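Notes for the Brisura club talk, part 2 (after Kaan's wiring section)

Start with the numbers. We are 16 students this term, in teams of 4. The goal we set in November was 500 recorded runs. We have 551 on disk, and Fadime is still checking them. Expect some to be thrown out.

Explain how a run works. One person, two hand-held grippers, one task on the table. Each run starts with both grippers open and ends when the hands are back at the near edge. If you drop something, finish the run anyway and write it in the log.

Next slide. Leave it up while talking about the mug task.

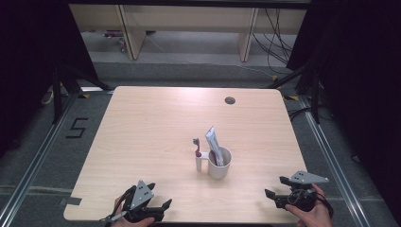 Mug task, both grippers at the near side of the table.

Points to make:
The mug needs two hands working together, so it was harder to learn than the block task. Severino's team took two meetings to get comfortable with it.
Move slowly near the mug. Fast runs look fine to us and are hard to learn from.
Mind the cable when you turn your wrist.

Then the mistakes. We changed the naming of the log files halfway through, and Sibel had to rename the early ones by hand. Pick one format and keep it.

Pause for questions. If someone asks about training, say Ferhat covers it after the break.

Hand over to Ferhat. Clicker stays on the lectern.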